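4.2 Duplicate listings

A free e-book site has every reason to look bigger than it is. Geltley announces 2,922 titles on its front page, a number that has not changed since we began looking. We searched it for 188 novels and saved every result, including the ones that led back to the search box. Catden and Brorau were searched with the same list, and Brorau returned a cheerful download button for 60 of them before its server gave up.
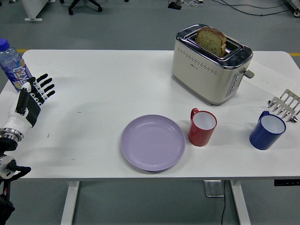 Figure 6. Table with a water bottle and a robotic hand.

4.3 What the button delivers

Clicking the button was less rewarding than finding it. On Catden it opened a sign-up form, and on Geltley a second, larger button. Only six novels arrived as complete files, one of them in the wrong language. Seok read all six to the last page, which went beyond the protocol. Blurbs were copied between sites with their typing errors intact, so we used the errors to trace which site had borrowed from which. Most trails ended at Nam, whose own blurbs stop in the middle of a word.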